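The Prellik set now stands at 733 demonstrations, 642 of them usable. The rest were dropped for tracking loss, mostly on fast wrist turns. Each run starts with the fingers open over bare table, so the policy learns a start state with nothing in the gap.

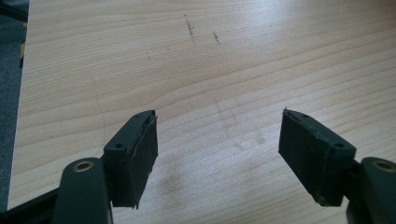 *Start pose, fingers open. Rubber on both pads is getting ragged along the top edge.*

Pad wear matters more than I had allowed for. I now log it per batch — a number from 0 to 3, judged by eye — and will check it against grasp failures once the next 37 runs are in.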